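**Tidbridge group extends drawer task to remote operators**

August 2022

The Tidbridge laboratory of Drollstead has released a second set of teleoperated demonstrations for its household manipulation work. The set holds 910 recordings of a two-armed robot opening and closing drawers, all made in simulation by people steering the arms with a pair of hand controllers. It replaces an earlier set of 129, which the group withdrew after finding that gripper commands had been logged out of step with the joint positions.

Operators work through Prondance, the laboratory's own control software. Each controller sets the position and angle of one gripper, and the software works out the joint movements needed to follow it. A trigger closes the fingers. If the connection drops, both arms hold their last position until the operator takes hold again. Recordings containing such a pause are kept but marked, so that they can be left out of training.
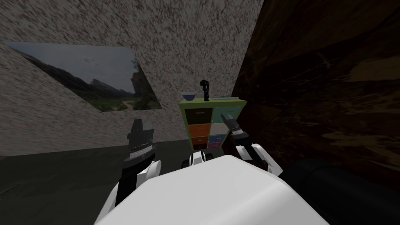 Drawer tasks were chosen for the release after the earlier pick-and-place work proved too easy to separate good control policies from poor ones. A drawer has to be approached square on, gripped at the front and drawn out along one line, and small errors in the angle of the wrist show up quickly as sideways load. The cabinet is given differently coloured drawers, among them teal, orange and light blue, and the operator's instruction names the colour. Objects on the cabinet top, such as the small bowl at the left end, play no part in the instruction and must be left where they are. A recording in which one of them is knocked over is counted as a failure even if the correct drawer has been opened.

Wall and floor surfaces are changed between sessions, as are the lighting and the height of the cabinet. The robot's starting pose is fixed.

Gil-soo Yeon, who leads the work at Tidbridge, said that operators needed more practice with depth than with the controls themselves. "People reach short of the handle at first, then push into the front of the drawer," Yeon said. "We discard the practice runs. After that the paths are fairly even from one operator to the next, apart from the left arm, which most of them forget to move out of the way."

The laboratory compared the remote recordings with a smaller number made by hand guiding, in which a person holds the arm of a physical robot and moves it through the task. Hand guiding gave smoother pulls, but the two arms could not easily be led at the same time by one person. It will be kept for single-arm work only.

Storage is set at 1000 samples per recording, with longer attempts thinned to fit. Baek, the group's training package, reads the files directly. Files from the withdrawn set will not load in the current version.

A further release, planned for December, is to bring the total to 3380 recordings and will add tasks in which an object is placed inside a drawer before it is closed.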